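Llevo desde marzo intentando escribir a mano todos los días, y de momento solo lo consigo los días en que no tengo prisa. Empecé porque no entendía mi propia lista de la compra. Había apuntado algo que podía ser "perejil" o "papel" y volví a casa sin ninguna de las dos cosas.

En el colegio tenía una letra aceptable. Luego vinieron los apuntes de la facultad, después el ordenador, y en el trabajo ya solo firmaba. Cuando Kumiko Ebihara me pasó su cuaderno de recetas para copiar una, me dio vergüenza devolverle la nota que le había escrito dentro.

El método es simple. Me siento a la mesa de la cocina antes de las 7, con un cuaderno de hojas lisas marca Julten, y copio 22 líneas de cualquier libro. Si no hay libro a mano, copio el prospecto de un medicamento. Uso pluma, una barata que compré en una papelería de Galtville, y solo dos colores de tinta. El negro lo gasto entre semana y el azul cuando escribo cartas.

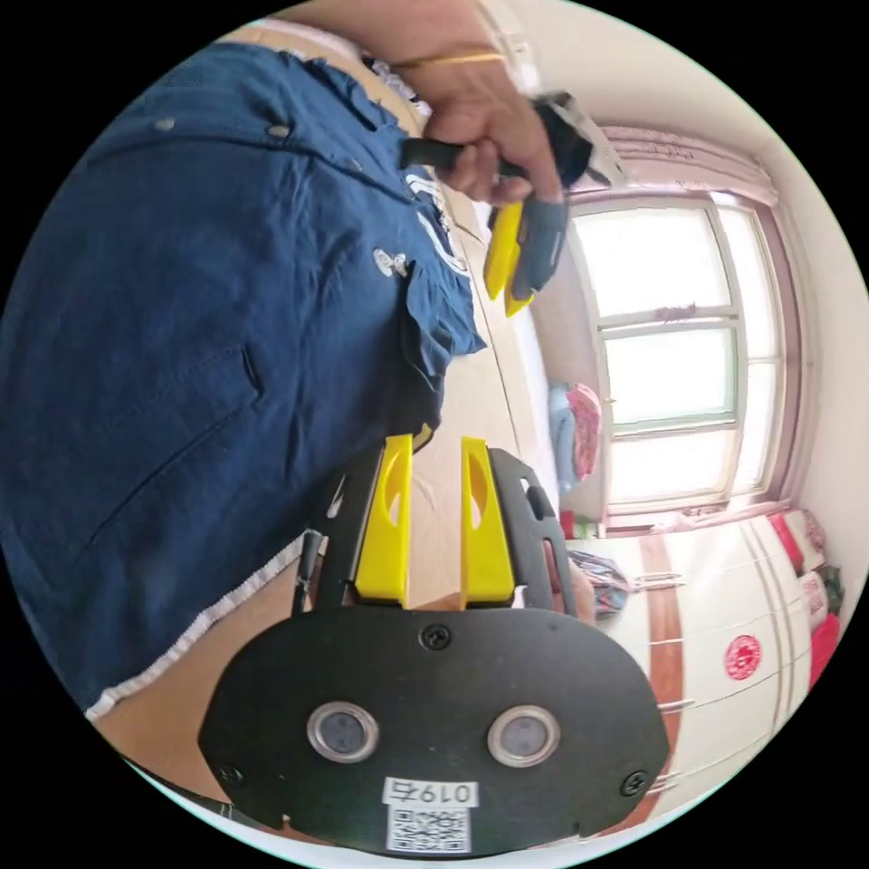
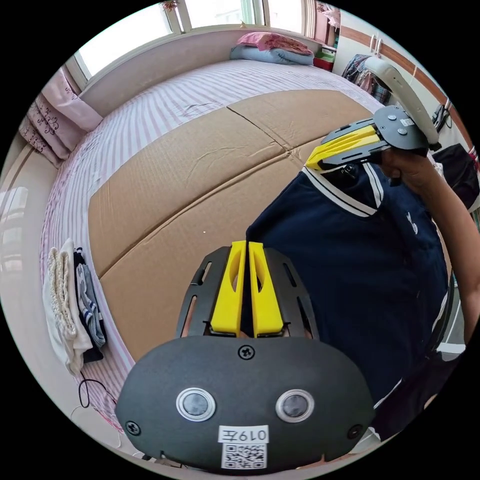 Lo que más me cuesta son los números. Las letras se corrigen unas a otras, porque una palabra se adivina aunque falte media vocal, pero un 1 que parece un 7 no lo salva nadie. Por eso me fijo ahora en cualquier etiqueta escrita a mano, como la pegatina blanca con el "019左" encima del código QR: se lee a la primera, y eso que lleva un cero y un nueve. Yo dejo los nueves abiertos y acaban pareciendo una ge. He dedicado una página entera a cerrarlos, y en la última fila ya salían bien.

También he cambiado la forma de coger la pluma. La apretaba tanto que a la media hora me dolía el pulgar. Ahora paro cada dos páginas, suelto la mano y sigo. Mi hermana, que vive en Skendulside, dice que las cartas que le mando se entienden mejor, aunque la dirección del sobre la sigo poniendo en mayúsculas por si acaso.

He terminado un cuaderno y tengo otro empezado. Me quedan 30 hojas y quiero gastarlas en las minúsculas con rasgo bajo, sobre todo la pe y la jota, que me salen torcidas hacia la izquierda. Si alguien conoce una tinta azul que no traspase el papel fino, que me lo diga en los comentarios.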